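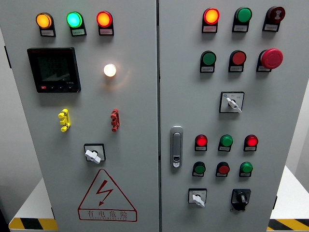
M. Rebelo

About Trovalen Evening School

Hi, and welcome! I run Trovalen, a small evening school in Prellmont where grown-ups come to learn a language after work. We teach Portuguese, Spanish, Italian and beginner's Greek, so that's 4 languages under one roof (people keep asking me for Polish, and I'm working on it).

I started out teaching Portuguese at my own kitchen table, mostly to neighbors who were planning a trip or had married into a family that talked too fast at dinner. Then their friends wanted in, I ran out of chairs, and I rented a room on Julstead Street. We've been on the same street ever since, and last year we had 109 students on the books – a lot of names to learn every September!
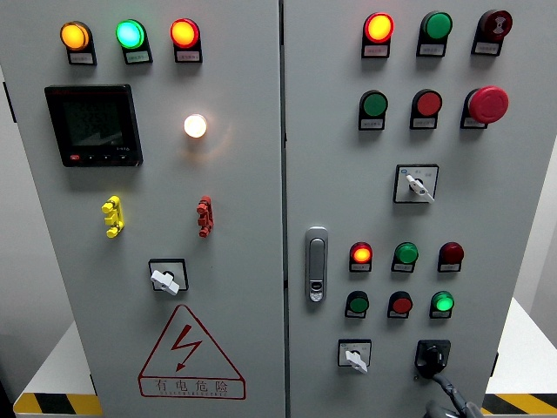 Most of them had tried an app or a class at school and felt they were bad at languages. I never believe that. Usually they just hadn't had much chance to talk, so talking is how we spend most of the hour. You'll order lunch, complain about the weather, argue over directions and tell a long story about your cousin, all in the first term. We do grammar too, but in small bites, and I promise I won't make you stand up and recite verbs.

Groups stay small and classes start at 6:30, with a tea break in the middle. The tea break is in the language you're learning, which scares everyone for two weeks and then gets very loud.

We also have a lending shelf with 544 books on it, from picture books to fat crime novels. Borrow whatever you like and bring it back when you've finished – or when you've given up, I do that with novels all the time.

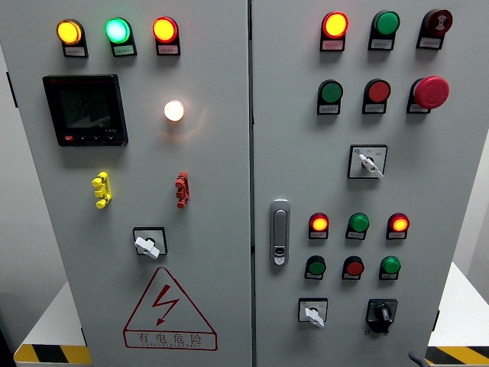
Coming to try a class

New groups start in September and January, and there's a short summer course in June for travelers. Your first class is free. Just write and tell me which language you'd like and whether you know any of it already ("hello" and "beer" count), and I'll find you a group. Street parking is easy after six, and the bell is the one marked Trovalen.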